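# Control stations: frequently asked questions

Applies to Ollmont control stations supplied with Zestow contact blocks. Last revised 30th August.

**Which button color is used for stop?**

Red. Start buttons are green or white. Black is allowed for either function if the label is clear.
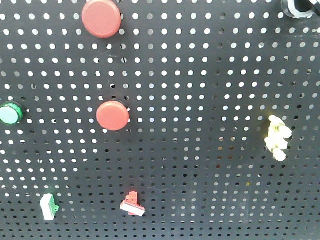
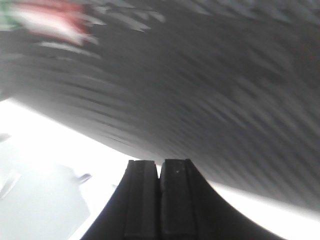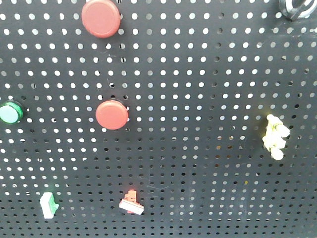

**Can a stop button share a contact block with an indicator light?**

One reader wrote in July that the two had been wired through the same block for years without a fault, and asked why the manual forbids it. The light and the stop circuit are on separate supplies in our drawings. A shared block puts both on one common, and a short at the lamp can then hold the stop circuit closed.

**How many blocks fit behind one button?**

Up to 3, side by side. Stacking is not supported.

**What hole size do I drill?**

Use the template in the Stoltance mounting kit. The 16 mm series and the larger series have different templates.

**How often should contacts be tested?**

Every 1000 operating hours. Isolate the supply first, then check continuity with the button pressed and released.

**What does code 74 mean on the test sheet?**

Contact resistance above limit. Replace the block.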